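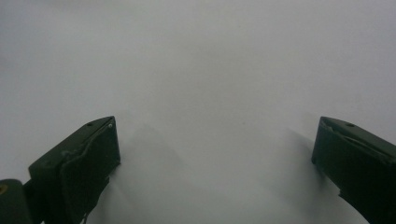
White surface, pale grey-white all over.

Skindow notes: surfaces and backgrounds
README, last touched Tuesday, March 30, 2021

Hi! I'm Ayanda Nkosi and I look after the surfaces part of Skindow, so if something in this folder makes no sense, it's probably my fault. Skindow is our little collection of pictures of everyday household stuff (cups, pegs, batteries, the odd tea towel) and this README covers what all that stuff gets put down on.

What's in the folder
There are 19 short sessions. Most use the plain white, 6 use the patterned tablecloth from the Brosville flat, and 2 use a grey bath mat that Marthinus Van Wyk swears by. I'm not a fan of the mat, the fluff gets into everything, but the colour is lovely next to the pegs so it stays for now.

Why so much white?
Mostly taste! I like being able to find a beige rubber band without squinting. It does go greyer in places depending on the light, so please don't treat it as a colour reference. We never measured it.

Setting up your own
Wipe the surface down and let it dry properly. Keep your mug somewhere else (I've learned this one the hard way, twice). If you bring a new cloth, write its name in surfaces.txt, all lower case, no spaces. Marthinus's sorting script falls over on capitals and he's in no hurry to fix it.

Known problems
Session 3 is labelled "tablecloth" and it's the bath mat. Older notes call the white "Jestanard white", after the street we used to work on, so that's the same thing under a different name.

Still to do
Swap the labels on session 3, iron the tablecloth, and find a darker surface before May for the pale items. Suggestions welcome, just leave them in notes.txt with your name.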